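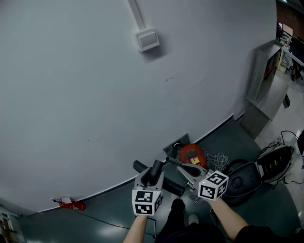 Thread on reverberation time, mostly because I keep getting the same three questions after the Altholm write-up. Long and fairly dull.

Reverberation time is how long a sound takes to drop by 60 decibels once the source stops. A furnished living room might be under half a second. A stone church can be several seconds. Most complaints I get are from rooms in between.

You can almost never measure the full 60 dB drop in a normal building. The background noise gets in the way first. So you measure part of the slope and extend it.

The usual version is T30. Skip the first 5 dB of the decay, fit a line to the next 30, double the result. If your report says T30 = 1.2 s, that is already the full figure. Please don't double it again. I have seen this in print.

T30 and T20 should come out close to each other. If they don't, the decay isn't a straight line, and a single number is hiding something. Look at the curve.

Common causes of a bent decay: a second space coupled through an open door, or all the soft material on one surface. Carpet plus hard parallel walls is the classic one. Vertical sound dies quickly, horizontal sound carries on above the carpet as if it weren't there.

Background noise at Altholm was 40 dB with the ventilation running. You want the source at least 45 above the noise for a clean T30, so 85 at the microphone. Perfectly doable with a loudspeaker and a sweep. Not doable by clapping.

About clapping. A clap is fine for finding flutter echo (the zippy, metallic one). It has very little energy at low frequencies, so it tells you nothing useful down there. Burst balloons are better but they vary from one to the next.

Microphone positions: keep at least 2 metres from the source as a bare minimum in a small room, more in a hall, and a metre from any surface. Average several positions. One position is an anecdote.

Low frequencies in small rooms: the whole idea starts to break down. You stop having a smooth decay and start having individual room modes, each ringing at its own rate.

Example from my own back room. Big peak at 57 Hz. Speed of sound over twice the distance between two hard parallel surfaces: 343 / (2 x 3.0). So that's the end walls, three metres apart. No amount of foam tiles will touch it.

Question one, then: "will foam fix it?" Thin foam absorbs high frequencies. A wave at 57 Hz is six metres long. The foam does not notice it and it does not notice the foam. You end up with a room that is both dull and boomy.

Question two: "how thick?" We used Droten panels at Altholm, 40 mm, mounted with an air gap behind. The gap matters more than people expect. A porous absorber works where the air is moving, and the air isn't moving right against a rigid wall. 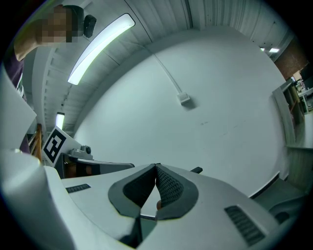 Same place, looking up.

Question three: "walls or ceiling?" Depends on the room. For speech in a low, wide room, ceiling first, because it's the biggest uninterrupted surface you have. For a narrow room with bare sides, at least one of each facing pair of walls.

Leave some of the ceiling reflective over the speaker's end. Early reflections arriving soon after the direct sound help the back rows. Treat every square metre and you'll have to install a PA to undo it.

Curved surfaces need their own look. Convex ones scatter sound and are generally your friend. Concave ones focus it, and the focus can land right on somebody's chair. The reverberation time won't show this at all. Walk the room and listen.

Paint: ordinary emulsion on plaster makes next to no difference. Paint on a porous panel can ruin it, because you're closing the holes that let the air in. Ask the maker before anyone opens a tin.

People absorb a lot. A hall measured empty in the morning will be noticeably drier with an audience in coats. State the occupancy in the report. If you can't measure it full, say so and give a calculated figure marked as calculated.

Software: I process everything in Drornier and check the odd one by hand. Turn off automatic noise compensation until you've seen the raw decay. It'll happily fit a neat line to a recording that should have been thrown away.

Karabo Dlamini asked whether octave bands are enough. For a hall used for meetings, yes. For a rehearsal room I'd go to third octaves, mainly to see what's going on below 200 Hz.

Correction to the earlier Altholm post, the one from January 5, 2022: the panel supplier's fitter was from Aguiar, and I had the air gap and the batten depth the wrong way round in the table. The decay curves were right. Fixed version is up under the same link.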